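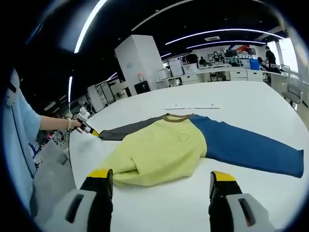
The woman who dresses half of Lalldale

I'd been walking past Iolanda Bastos's secondhand shop for years before I went in, and I only went in then to get out of the rain. I came out with a corduroy jacket, a pair of kids' snow boots (I don't have kids, they're for my nephew) and her phone number, and a few weeks later I was sitting on a stool behind her counter with my recorder on and a cup of very strong coffee going cold next to me.

She talks fast and she doesn't stop working while she does it. In the time it took me to find my first question she'd tagged a pile of scarves.

"My mother sold clothes off a cart," she told me. "I swore I'd do something else. I did payroll for Nerix, I was good at it, I had a chair that went up and down. And every Saturday I was at somebody's yard sale with my arms full. So who was I fooling?"

She signed the lease in June, with her savings and over 70 boxes of clothes that had been living in her brother-in-law's garage. Ademir Leite is the brother-in-law, and he wandered in halfway through our talk looking for a ladder.

"I got my garage back," he said. "Put that in."

So it's in!

What sells and what sits

I asked her what people get wrong about buying used, and she put the tag gun down for that one. Her big complaint is that everybody looks at the label first. She'd rather you turned the thing inside out.

"Look at the seams. Look under the arms. Pull the cuff a little and let go, see if it comes back," she said. "A cheap sweatshirt somebody took care of will outlive a fancy one that got cooked in the dryer every week."

She's got strong feelings about dryers. Everything she takes home for herself gets washed cold and hung over the shower rail, and sweaters get dried flat on a towel. I admitted that I put everything in together on hot, and she looked at me the way my dentist does.

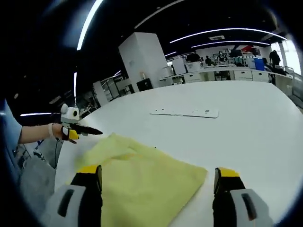

The other thing she's strict about is what she'll take in. If you wouldn't lend it to a friend, she doesn't want it, and she'll tell you that to your face. Missing buttons are fine. She has jars of buttons. Broken zippers go to Amedeo Fiore, a retired tailor who works out of his kitchen a few blocks over and charges her 4 dollars each, a price he hasn't raised since they met.

"I tell him, Amedeo, charge me more," she said. "He says then I'd expect it faster."

Winter coats are her best sellers by a mile. Formal wear barely moves, except for the week before prom when it all goes at once. And nobody, in her experience, has ever been happy with white jeans. I bought a pair of white jeans last summer, so I kept quiet.

Keeping the prices low

The part I really wanted to ask about was money, and she was more open about it than I expected. Rent takes the biggest bite. A vintage dealer once offered to buy her whole back rack and she said no, even though it would have covered that month and the next.

"He was going to put it online for 100 dollars a piece," she said. "The kids from the high school buy off that rack. Where are they going to go?"

She does say yes to trades. Alfie Gosling, who runs the bakery next door, got a wool overcoat for a month of day-old rolls, and I ate two of those rolls during the interview, so I can report that he got a good coat and she got good rolls.

I asked if she misses the chair that went up and down. She said her back does. Then a woman came in with a trash bag full of baby clothes, and Iolanda was around the counter and into the bag before I'd found the button to stop the recording.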